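Pristel Dance opens its new double bill at the Kulkarni Theatre on Tuesday, with a first full-length commission for choreographer Izzati Harahap and a revival of Veerle Brouwer's Polum.

Harahap's piece, Cleltance, is set for eleven dancers and runs for 46 minutes without a break. She made most of it over the winter in the company's upstairs studio, working first with two couples and bringing in the rest of the cast in January.

"I wanted long phrases that people could get lost in," Harahap said after a run-through. "The music is quite strict, so the dancers have to find their own room inside it."

The score, for string quartet and piano, will be played live at every performance. The musicians sit on stage, at the back on the left, and the dancers pass close behind them in the slow middle section. Costumes are grey and dark green, and were still being altered last week.

Polum was last danced by the company six years ago. Brouwer has returned to rehearse it herself and has changed the ending, which is now a solo. Two dancers will share the role during the run.

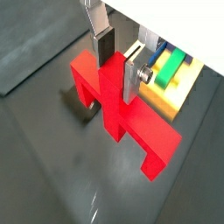
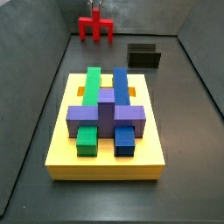
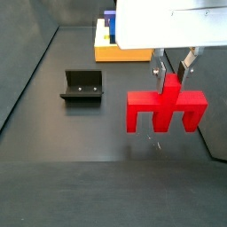
The Kulkarni seats 600, and roughly 200 tickets were left for the opening night when the box office closed yesterday. Saturday's matinee has sold out. A further 70 standing places go on sale at the door from 6pm each evening, cash or card, with no booking.

Brouwer will give a short talk in the foyer before the second performance. It is free to anyone holding a ticket for that night.

After the home run the double bill goes on a short tour, with Harahap's piece danced first at every stop. Dates for the smaller venues will be announced once the quartet's diary has been settled.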